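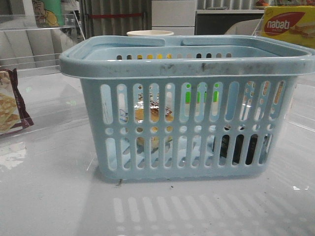

The Variance File

The complaint against the harbor office arrived as a spreadsheet. Annelore Hinrichs printed it, numbered the rows by hand, and began at row one.

She had been ethics examiner for the city of Cevport for 11 years. The post carried a desk, a lockable cabinet and the power to request documents in writing. It did not carry the power to receive them. Requests went out on form 4, and the department had a fixed period in which to reply or to explain the delay. Most departments explained the delay.

The spreadsheet listed dredging permits. Each row gave an applicant, a fee, a date of filing and a date of approval. Three of the approvals were dated before the filing. All three had gone to Ulier, a contractor with one office and a mailbox in Lenz.

She checked the fee column against the cashier's ledger. The fees matched except in one case, where the ledger was short by $2,000. The initials beside the entry were R.G.

Rüdiger Gerlach ran the permit counter. His sister, Sabine Dreßler, had been sworn in as mayor in July on a promise to publish every city contract. The contracts were published. Permits were a separate class of record under the charter and were not.

Hinrichs filled out form 4 and addressed it to the counter. Under "purpose of request" she wrote "reconciliation."

The reply came from the mayor's office, signed by Julián Bravo, deputy counsel. It stated that the approval dates reflected a clerical default in the permit software, and that the shortfall was a waived surcharge. It cited the waiver section by number. She looked up the section. It covered houseboats.

She wrote that down on a separate sheet and put the sheet in the cabinet.

At five Bravo came down the stairs with his coat on.

"Is it closed?" he asked.

"It's open pending a second request."

"To whom?"

"To the mayor. She's the appointing authority."

He read the form on her desk upside down, which took him some time. Then he asked whether the mayor would have to answer it herself.

"In writing," Hinrichs said, and tore off his copy.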